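Water Quality Notes: Reading a Mineral Table

Members who buy bottled water for the office have asked what the figures on the back label mean and whether they matter when choosing a supplier. This item covers the common entries, the units they are given in, and how to compare one label with another. It replaces the short note we ran in October, which had a unit error in the hardness section.

Most labels list calcium, magnesium, sodium, potassium and sometimes silica or bicarbonate. In the United States and Europe the values are usually in milligrams per liter. Labels printed for the Chinese market often use milligrams or micrograms per 100 milliliters. To convert mg/100mL to mg/L, multiply by 10. To convert µg/100mL to mg/L, divide by 100. Mixing up the two is the most frequent mistake in the comparison sheets members send us.

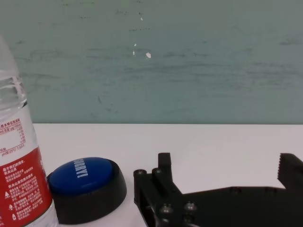 A range is normal for natural water. The source varies with season and draw rate, and the bottler prints limits that the product is expected to stay within. A single value usually means either a typical analysis or treated water with minerals added back to a fixed recipe. Where only one number is given, look for the date of analysis. If there is none, write to the bottler and ask for the latest report.

Total dissolved solids (TDS) is the dry residue left when a measured volume is evaporated. A water at 400 mg/L will leave visible scale in a kettle if most of the solids are calcium bicarbonate, but the same TDS made up mainly of sodium salts leaves much less. For this reason TDS alone is a poor guide for coffee machines. Use hardness instead.

Hardness as calcium carbonate is calculated as follows: calcium in mg/L times 2.5, plus magnesium in mg/L times 4.1. The October note gave the result in grains per gallon but labeled it mg/L. Divide mg/L by 17.1 to get grains. Kevin Lenihan caught the error and has checked the corrected worksheet.
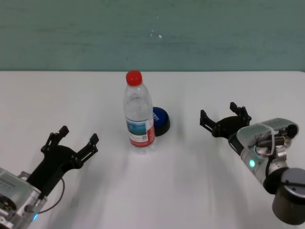
Does a higher pH mean better water?

The pH figure describes acidity at the stated temperature and says nothing about mineral content or cleanliness. Two waters with the same pH can differ widely in alkalinity, the property that controls how much acid the water can neutralize. For brewing, alkalinity is the number to ask for. For drinking, any value in the normal range is a matter of taste.

Temperature should always be quoted with pH. Pure water is neutral at 7.0 only at 25°C; the neutral point falls as water warms. Handheld meters with temperature compensation correct for the electrode response. They do not correct for the change in the water itself, so a reading taken from a refrigerated sample should not be set directly against a label value. Let the sample reach room temperature in a closed container first. Low-mineral waters also drift during measurement as they take up carbon dioxide from the air. Record the reading once it has held steady for 3 minutes.
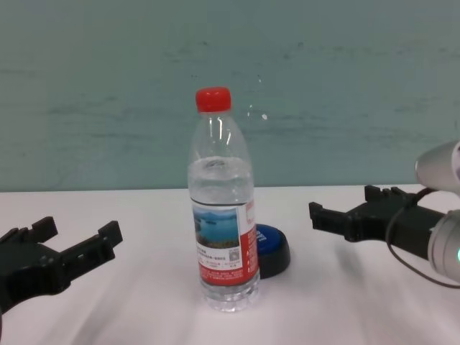
Storage has a small effect on mineral content and a larger one on taste. Keep cases out of direct sun and away from solvents, cleaning products and fuel. PET is slightly permeable to vapors, and odors can pass through an unopened bottle given enough time. Rotate stock by lot code, oldest first. Once opened, a bottle should be finished the same day or refrigerated.

The comparison worksheet has been rebuilt with a unit selector for each column, so values can be entered as printed. It now holds 139 label entries sent in by members. Eoin Hanrahan maintains the file and will take corrections by email. Please send the full mineral table, the lot code and the country of sale. Entries without units cannot be used.

The meter loan list is open again. The two Bedia meters have new electrodes, and the Lustora conductivity probe is back from calibration. Return each one with the storage cap filled.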